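Automation at the Didberg warehouse

The Didberg warehouse is a parts depot operated by the distribution firm Kadlec. It opened in 1998 and is mostly cited in discussions of shelf-picking robots, which the company began using for small items under the name Trodari. Kadlec described the change as relief for its pickers. Accounts from the floor are less even.

Before the robots, pickers walked the aisles with a paper list and chose their own route. Under Trodari the arms handle the routine picks, and staff deal with whatever the arms refuse: torn packaging, mixed bins, labels facing the wrong way. New shelf layouts are first tried in simulation, where the gripper works against rendered racking. Critics note that rendered shelves do not collect dust or get bumped by carts.
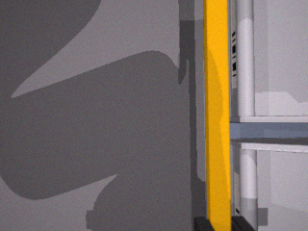

Houda Lamrani objected that the old job was being remembered too kindly, and that her knees had been the first to notice the difference. She did concede that the work had become lonelier.

Kadlec has claimed that over 50 jobs were "upgraded" to exception handling. The term has no fixed meaning in the company's pay scale, and the upgraded posts kept their former wages until a revised agreement took effect in August. Waldemar Marciniak, a shift lead at the time, argued that the hardest picks were now left to people while the hourly target still assumed a mix of hard and easy ones – a complaint the firm answered by changing how the target was displayed.

A second installation, at Destovley, uses the same software with a slower arm. No comparison of injury rates at the two sites has been published.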